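Section 4: Setting Up Your Table and Opening the Poll Book

Welcome back, and thank you for sticking with us through the first three sections! By now you should have your Pekska poll book out of its carrying case, your precinct packet signed for, and your badge on. This section takes you from a bare check-in station to one that is ready for the first voter in line. If you have worked a Josville election before, some of it will be familiar, but please read it anyway, because the Sendeo software was updated in September and a few of the screens have moved.

Set aside 15 minutes for the steps below if everything goes smoothly, and a little more if this is your first time (it always takes longer with people saying hello and looking for the coffee). The book should be open and showing the green Ready bar by 6:30 a.m.

Before you begin

You will need the following from your precinct packet:

Pekska poll book and its stand
Power cord and extension cord
Gatti receipt printer with one roll of paper already loaded
Sealed envelope marked OPENING CODES
Opening certificate (the yellow sheet)
Two pens and the roll of blue painter's tape

CAUTION: Do not break the seal on the OPENING CODES envelope until a second poll worker from a different party is standing with you. Both of you will sign the yellow sheet, and both of you need to have seen the seal whole.

4.1 Placing the equipment

1. Choose a spot within reach of a wall outlet, with the front of the table facing the voter entrance. Try to leave enough room for a wheelchair to pull up and turn.

2. Unfold the stand until both legs click. Set the poll book in the stand with the charging port on your left.

3. Put the printer to the right of the poll book, with the paper slot facing you. Voters should never have to reach over it.

4. Run the extension cord along the wall, and tape down any stretch that crosses a walkway. Be generous with the tape, please. There is more in the supply closet if you run out.

5. Plug in the poll book first and the printer second. Wait for the small light on the printer to stop blinking before you go any further.

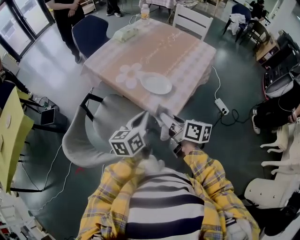 Note: Our polling places range from the library annex to church halls and school cafeterias, so no two layouts will match the diagram on your packet exactly, and that is perfectly fine. What matters is that the voter can't read the list on your screen and that you can see the door. If you have to pick between a handsome arrangement and a private screen, go with the private screen every time.

4.2 Turning on the poll book

1. Press and hold the power button until the Pekska logo appears, then let go. If you keep holding it, the book will shut itself off again, and you'll be back where you started.

2. When the Sendeo welcome screen comes up, tap Election Day. Leave the Training button alone! Training looks nearly identical, but it saves nothing, and any voters checked in there will have to be entered a second time.

3. With your second poll worker beside you, compare the number on the envelope seal with the one on the yellow sheet. If they match, both of you sign on the first line, and then you may open the envelope.

4. Type in the opening code. It has 9 digits and no dashes or spaces. The screen shows dots in place of the numbers, so take your time.

5. Tap Open Precinct. You'll see a spinning circle for a minute or so while the voter list loads.

CAUTION: After three wrong codes the poll book locks itself. If you have missed twice, stop, take a breath, and call the clerk's help line at extension 849 before you try again. The folks on that line would much rather hear from you early.

4.3 Checking the list and printing the zero report

1. Look at the top of the screen for your precinct name and the number of registered voters. Compare both with the label on your packet. As a sample, a packet labeled Josville East with 1,014 voters should open a book that reads Josville East and 1,014, with no difference at all, even of a single name.

2. Check that Voters Checked In reads 0.

3. Tap Reports, then Zero Report, then Print. The Gatti printer will produce a short slip.

4. Both poll workers sign the slip at the bottom. Staple it to the yellow sheet and put the two of them in the clear pouch.

5. Tap Back until you see the green Ready bar.

Note: If the slip comes out blank, the paper roll is probably in upside down. Lift the gray lid, flip the roll so the paper feeds from underneath, close the lid until it snaps, and print again. Keep the blank slip and write VOID on it. It goes in the pouch with everything else.

If the precinct name or voter count does not match

Please don't check anyone in on that book. Leave it on, leave it open to the same screen, and call extension 849. While you wait, get out the paper list from the back pocket of your packet and use it for any voter who arrives. Section 7 explains how to add those names to the poll book later in the day, once the clerk's office gives you the go-ahead.

When the Ready bar is showing and the pouch is closed, turn to Section 5, Checking In a Voter.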